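**Ticket 131: member vote export from Hapeta, second round missing**

Opened by: Isla Pearce, Lesgate branch
Status: waiting for reply
Date: Nov 16, 2025

Hello,

I write again about the leadership vote of our party branch. After the split between the Brarton group and the old board, both sides agreed to one online ballot in Hapeta. We have 2000 members on the roll. The export of the first round is correct. The export of the second round stops after 20 rows and gives no error message.

What I tried until now:

- Export as CSV and as PDF. Same result in both.
- Log out, clear the browser data, log in again.
- Another browser on another computer.
- Changed "rows per page" from 20 to 2000. On the screen all rows are shown, but the file is still short.
- Asked the Brarton delegate to export from his own account. He has the same short file.

The last point is important to us. Each side already believes the other side is hiding votes, and two people left the branch last night over it. I would like to send both groups the same complete file on the same hour.

**Reply from Stomska support**

Please check if the filter "current session" is active in the second round, and send us the log file.

**Update from Isla**

The filter was active. I removed it, and now the file has all rows, but the column "region" is empty. In February this column was filled. The log file is attached.

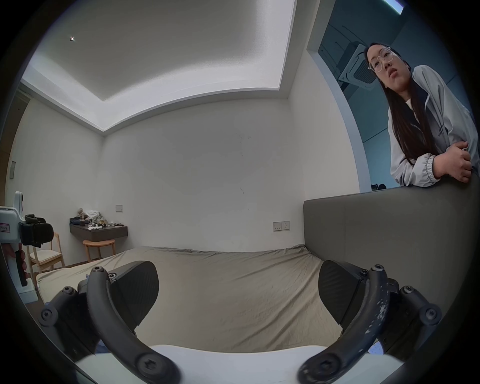 Please tell me also if I can lock the export, so that no side can change the filter before the meeting. I keep the ticket open until the region column is repaired.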